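Drollivar

Drollivar is a software package for recording, checking and replaying demonstrations made with hand-held grippers. It was written at Rarnedari, a small robotics workshop in Damdale, and is used mainly to prepare the training material from which a robot arm learns everyday tabletop tasks. The package covers the whole stretch of work between a person picking up a pair of grippers and a finished control policy, although most of the people who use it know it best for its middle part, the tool that lines up what the cameras saw with where the grippers were at the time.

Background

The workshop had been teaching its arms by remote control for a good while before Drollivar came along, and anyone who has tried to open a desk drawer through a joystick will know how tiring that can be. Hand-held grippers made the job a great deal friendlier. A person simply holds one in each hand, does the task at something close to a normal pace, and lets a camera mounted on each gripper record the view past the fingertips. The trouble was that the recordings arrived in heaps, with clocks that didn't agree and no easy way to tell a good one from a bad one. The first version of Drollivar was a set of scripts for sorting out those clocks, put together one May and passed from desk to desk until it had grown large enough to need a name of its own.

How it works

A recording enters the system as video from each gripper, along with a log of finger width and motion readings. The alignment tool, called Zou, finds the small delay between the two sides and shifts them onto one shared timeline. It then works out the path of each gripper through space by following fixed points in the video and blending them with the motion readings. Plain surfaces are hard for this step — a white table offers very little to hold on to — and so Zou leans more heavily on the motion readings whenever the picture runs short of detail, and marks the stretch so that a reviewer can look it over later.

Perception comes next. Drollivar sorts the parts of each picture into object, tool and background, and it takes special care with the tools, which are in view nearly all the time. The near fingers stay in the same place in every picture from their own camera, so they can be masked once per session. The other gripper is a different matter, because it wanders in and out, comes in from any side, and often covers the very part of the object that matters most. Shiny metal adds its own trouble, as bright highlights slide along a curved edge when the camera moves and can be mistaken for motion of the object itself.

Office supplies turn up in the workshop's test sets for just these reasons. A stapler is a favorite, having a glossy body, bits of bare metal and a long shape that one gripper can reach while the other keeps its distance. Pictures of this sort are used to tune the masks for the second gripper, and they are kept at full size in the review tool so that a person can judge where the tool ends and the object begins.
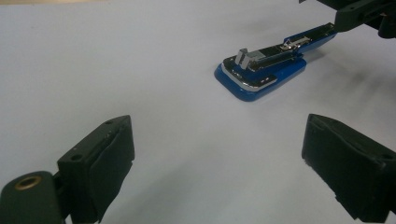

Planning and control

Once the recordings have been cleaned, they are cut into short pieces and used to train a policy that predicts the next stretch of motion from the latest pictures. The planner doesn't follow the policy blindly. Each predicted path is checked against the reach of the arm, the speed limits of its joints and the position of the other arm, and a path that fails any of these is shortened or sent back for another try. The control loop on the arm runs at 50 steps a second, while the policy offers a fresh prediction 10 times a second, and a small smoothing routine fills in the steps between so that the arm moves along without jerking.

Two-handed tasks are planned on a single timeline for both arms. Early versions gave each arm a planner of its own, and they would politely wait for each other until the time limit ran out.

Review tools

The review tool plays both camera views side by side over a chart of finger width. Reviewers can trim the ends of a recording, flag a lost track or reject the whole thing, and every choice is saved with a short note so that it can be undone. The library kept at Damdale holds over 2000 recordings, sorted by task and by object.

Known limits

Drollivar has no sense of touch, and it judges a grip only by finger width and by what the camera shows. Thin items are often missed for this reason. Clear plastic remains difficult as well, and support for more than 3 cameras is listed in the project notes as unfinished.

See also

Imitation learning
Motion planning
Hand-eye calibration
Image segmentation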